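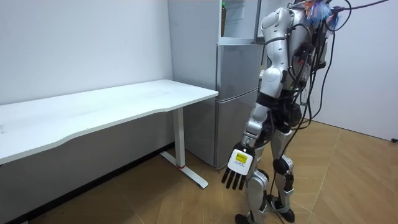

Can a humanoid fetch a drink from the fridge without help yet?

Aoife Kinsella
Posted 10/02/2025 in Home and Workshop Automation

I look after purchasing for Leckie, a small assisted-living provider. We have been asked to look at general-purpose robots for light chores in shared kitchens. The first chore on the list is simple to state: open the refrigerator, take out one bottle, put it on the table, close the door.

The sales material I have read treats this as solved. I would like to know what state it is really in. Specifically:

- Is the walking, the reaching or the grasping the weak point?
- Does a five-fingered hand help with a bottle, or would a two-jaw gripper do the job for less?
- Do the cables go away in normal use?

I have no robotics background but can read a data sheet.

bench_rat_lowell

Not yet. Buy a fridge with a lower shelf and save your money. My floor scrubber at work can't get around a mop bucket and you want one of these in a kitchen.

Drisora had something at a trade show in November. It moved very slowly. Didn't see it open anything.

Enda Ó Súilleabháin

I do integration work and have run this sort of task on two different platforms. In order:

Grasping. A full bottle with a screw cap is one of the easier objects. It is stiff, it stands up by itself and the shape is known. Trouble comes from the approach. If the thumb arrives early, it pushes the bottle before the fingers can close, and a bottle near the edge of a table has nowhere to go. Clear labels and dark liquid can also upset depth cameras, so check the distance estimate before you blame the hand. 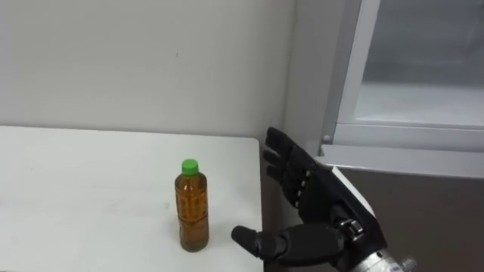
Reaching

Harder than it looks. The hand has to come up in front of the upper part of the refrigerator without the forearm hitting the door, and the body has to balance against the raised arm. On our last series we logged 171 attempts from a standing start and 93 ended with the bottle upright on the table. Most of the failures were reach and foot placement. Dropped bottles were a small share.

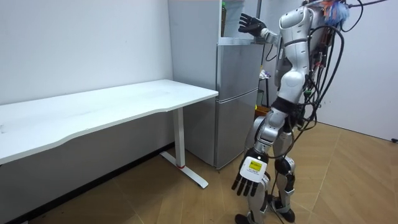

Right-sized test: one arm up at the refrigerator, the other left hanging, desk clear.

Doors are a separate problem. A recessed handle needs fingertips, and the seal needs a firm pull at first and then almost none. We still script that part - the learned version tears off too fast when the seal lets go.

Gripper or hand. For bottles only, a two-jaw gripper is cheaper and easier to service. If the list later includes cloths, drawers and door recesses, the fingers start to pay for themselves. Budget for spare fingertips either way.

Cables. Many development setups run tethered for power, data or fall protection. Ask the vendor for an untethered run of the full chore, in your kitchen, on your floor, 10 times in a row with no resets. Get the operator's role in writing too. "Autonomous" sometimes means a person with a headset in the next room.

My view for a shared kitchen: wait. A fixed arm on a rail, such as the Plondum type, will do one shelf and one table sooner than a walking machine will.

Aoife Kinsella

Thank you, Enda. The 10-run request is going into our vendor letter. Do you know if the rail type can work with a sit-stand desk, or must the surface be at a fixed height?

Enda Ó Súilleabháin

Fixed is simpler. If the desk moves, you need its height reported to the controller or a camera check before each placement.

Related threads
Gripper pads that survive dish soap
Foot slip on wood-look flooring
Feltov depth camera and clear plastic: settings that work
Is a robot arm worth it for a one-person shop?

We use cookies to keep you signed in and to measure page visits. By continuing to use this site you accept our cookie policy. Accept | Manage settings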